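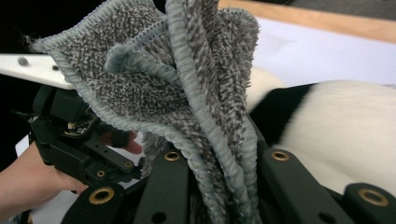
Slide 1. Terry cloth, speckled grey, with a blue-grey overlocked edge.

Talks > Textiles > Hospital linen: notes for the Zosarbridge session

Good morning. My name is Réka Deák and I ran the linen service at Basow for most of my working life. I have half an hour, and I'd like to leave ten minutes of that for questions.

The subject is edges. When linen comes out of service early, people tend to blame the fabric. In our records the fabric was seldom the first thing to go. The hem went, or the corner, and the piece was condemned while the middle still had plenty of life in it.

(Slide 2 — the condemned pile)

In March we went through one month's condemned towels and flannels at Basow. There were 916 pieces. Of those, 485 had been rejected for edge damage alone. The rest were stains, holes, tears from trolley wheels, and a group we marked "other" and argued over. Hauwa Garba did the sorting with me and kept the tally sheets. She has brought copies if anyone wants to see how we set up the columns.

Say here that we did not weigh anything. Someone always asks.

(Slide 3 — three ways to finish an edge)

Turned hem: the edge is folded twice and stitched down. It looks tidy on a shelf. On a thick towel the fold is bulky, it dries more slowly than the rest, and the corners take a lot of wear in the tumbler.

Overlock: thread is wrapped over the raw edge. It is quick and flat. Thread quality matters a great deal, and so does stitch density. A loose overlock on looped cloth will let the loops pull through.

Bound: a separate tape goes over the edge. It costs more and wears well, but the tape has to shrink at the same rate as the towel. Ours didn't, the first year. Pass round the sample with the wavy border.

(Slide 4 — corners)

Square corners fail before rounded ones. With overlock, the machinist either runs off the corner and starts again, leaving a tail of thread, or turns it in one go. The tails are a weak point. Skultberg now rounds the corners on all its flannels, and Hélène Leclerc, who buys for them, tells me complaints about fraying have dropped. She has no figures yet and I shouldn't claim any for her.

(Slide 5 — repair)

We tried sending edge failures back for re-stitching. Hashmi took a trial lot of 700 pieces, trimmed the old edge and overlocked them again. You lose a little off each side. That is fine for a bath towel and not so good for a face cloth. Most of the wards did not notice the change in size. Maternity did, and asked for theirs full size, which we agreed to.

Cost: read from the handout. Don't go through it line by line.

(Slide 6 — what to put in an order)

Ask for the stitch density in writing. Ask what the thread is made of. Ask for 2 washed samples of each item as well as the new ones — a new towel tells you very little. Check the corners first, then pull gently at the loops next to the stitching.

Safta Pîrvu will cover drying temperatures after the break, so send those questions to her.

Thanks to Rosalinda Ignacio for the loan of the sample box. Please put everything back in it before you go for coffee.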